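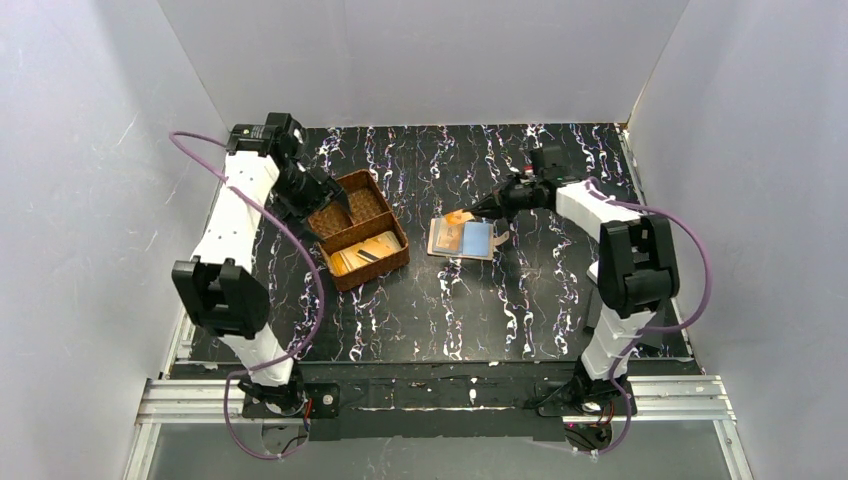 I have bought more small baskets than I care to admit, and most of them end up under the stairs with a broken handle or a bottom that sags like an old hammock. So I went into the Heldale woven basket with fairly low hopes, and I'm happy to say I was wrong to be so gloomy! Mine is brown, the plain one, and it has been in daily use since August.

What I wanted was a home for cards. We are a card family — birthday cards, recipe cards, the playing kind, the little memory cards the kids have mostly outgrown but won't let me give away — and they used to live in a kitchen drawer with the batteries and the tape. A basket sounded silly at first, because cards are flat and baskets are round-ish and friendly and not very organized. But it works. You drop a stack in, you lift a stack out, and since the whole thing is light you can just carry it over to the table when it's time to play or write thank-you notes.

The rim is the best part. On cheaper baskets (I had a Brurkden before this, and I did try to love it) the rim is the first thing to go, because everybody grabs it in one spot and drags. I pick this one up by one side of the rim constantly, which I know you're not supposed to do, and the weave hasn't pulled loose. It gives a little under your fingers and then goes back to its shape.

A few grumbles. The inside is rougher than the outside, and thin cards can catch a corner if you shove them down in a hurry. I lost the edge of a nice Tuominen playing card that way and I'm still a bit sore about it. I ended up cutting a piece of felt for the bottom, a two-minute job, and it has been much better since. There was also a grassy smell when it came out of the box. I set it on the porch for 6 days and that took care of most of it, though my sister says she can still smell it when the heat is on.

Cleaning is easy enough. I turn it over, give it a pat, and go along the weave with a dry brush. The tag says not to soak it and I haven't been tempted to find out.

Would I buy it again? Yes, and I already did, for the yarn. If your cards need to stay perfectly sorted, get a box with more dividers — the Cledix one is decent, if a little dull to look at. For tossing things in at the end of the evening and having them look nice on a shelf, I'd take this basket. I only wish it came in a slightly wider size.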